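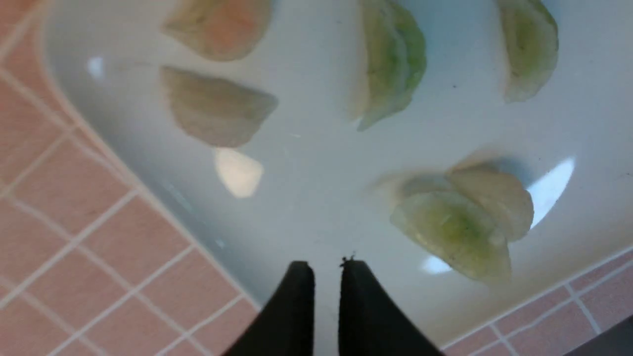
Kitchen Automation > Reviews > Kits & Guides

Search reviews... Go

Totis Clean Grip Kit: worth the $40?

I've been wanting somebody to put out a plain set of rules for robot grippers and food for ages, so when Totis came out with the Clean Grip Kit I ordered it the same day. You get a spiral-bound guide, a tub of 200 wipes, a roll of colored tape for marking fingers as food or non-food, and a pad of log sheets. Forty bucks. No hardware at all, which surprised a few people at our shop in Gornau (one of them was hoping for new fingertips!).

The guide is what you're paying for. It has nine chapters and they're short, and I read the whole thing over lunch. My favorite is the one on checking fingers before every run. You stop the arm, wait until it's really stopped, and look at the tips under a bright light from both sides. Crumbs and specks love a fingertip, and black fingers are terrible for this, you can stare right at a bit of grit and miss it. The guide has you wipe first and look second, then look at the wipe too. I'd been doing it the other way around for years.

There's also a good section on soft foods. We do a lot of plates of dumplings, the pleated kind with see-through wrappers, and those tear if you so much as look at them funny. The advice is to come down open over a bare part of the plate, get your height right there, and only then go sideways toward the food. Never set your height over a dumpling. It also wants you to leave pieces that are touching until last, and to do those slowly. Sensible stuff, and the new folks picked it up right away.

Shiny plates get half a page, and I wanted a lot more. Glare off a white glazed plate is a daily headache for me and "adjust lighting as needed" isn't a rule, it's a shrug. The older Detaslow guide did this part better, with little drawings of where to put the lamp.

The tape is meh. It started peeling after nine washes. Log sheets are great, though, big boxes and room for a real sentence.

One gripe about wording: the guide says "should" all over the place where I'd want "must." If a finger touches the counter and then goes for the food, I don't want "should be cleaned." Stop and clean it. I wrote that in by hand on our copy.

I'd buy it again for the guide and the log pad, and get my tape someplace else.

Filed under: food handling, grippers, good practice

Comments

gripfan: Same deal with the tape. I put the edges under the clear kind and it holds up okay.

noodlearm: Do the wipes leave any smell on the fingers?

pat_on_shift: We use the Makokha sheets and they have a box for which plate was used. Wish these did.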